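Removing surface rust from small hand tools

Last updated: Oct 19, 2024

This guide covers light to moderate rust on scrapers, pliers, chisels, screwdrivers and similar items. It does not cover power tools, precision measuring tools or anything chrome-plated where the plating has begun to flake.

1. Sort and strip

Separate tools by what the handle is made of. Plastic and rubber grips tolerate a short soak. Wooden handles do not: the grain lifts and the ferrule works loose as the timber dries. Clean these by hand, or stand them so that only the metal is in the liquid.

Remove blades from any tool that holds one and throw away those that are pitted. Wipe off grease with white spirit, then wash in warm water and washing-up liquid. Acid will not act evenly through an oil film.

Choose a plastic container. Metal trays react with the solution. A flat-bottomed food or storage box is adequate, and a shallow one uses less acid.

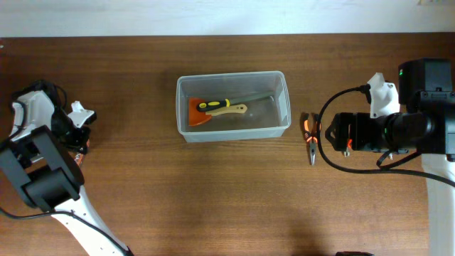

Scraper and wooden-handled tool in a clear plastic box.

2. Mix the solution

Use citric acid powder, sold for descaling kettles. Dissolve 87 g in one litre of warm water and stir until the liquid is clear. White vinegar can be used undiluted, but it is slower and leaves a duller finish.

Wear gloves and eye protection. Do not mix either acid with bleach.

3. Soak

Cover the rusted metal fully. Small bubbles are normal. Check after 30 minutes, brush with a stiff nylon brush, and return the tool if brown patches remain. Two hours is enough for most surface rust. Do not leave hardened steel overnight – the acid etches the surface once the rust is gone, and springs may become brittle.

Pivoted tools should be soaked open. Work the joint a few times during the soak so that fresh solution reaches the faces.

4. Neutralise and dry

Rinse under the tap, then dip for 5 minutes in a solution of one tablespoon of bicarbonate of soda per litre of water. Rinse again. Dry at once with a cloth and finish with a hairdryer, paying attention to joints and screw holes. Flash rust, a thin orange bloom, can form within minutes on bare steel. Remove it with fine wire wool.

5. Finish the metal

For flat faces, use 400 grit wet-and-dry paper on a block, followed by 800 and then 2,000 if a polished surface is wanted. Scraper edges need only the first of these. Apply a thin coat of light machine oil or paste wax and buff off the excess. Put one drop of oil in each pivot.

6. Storage

Keep tools in a dry room, with a sachet of silica gel in each box. Closed boxes hold damp if anything goes in wet, so leave the lid off for a day after treatment. Re-oil twice a year; August and midwinter are convenient.
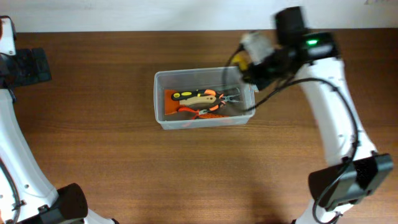
Hand tools in an open storage box, including pliers with orange-red handles.

Disposal

Used citric acid solution can be neutralised with bicarbonate until the fizzing stops, then poured down the sink with plenty of water. Strain out loose scale first.

Text: Isauro Espinoza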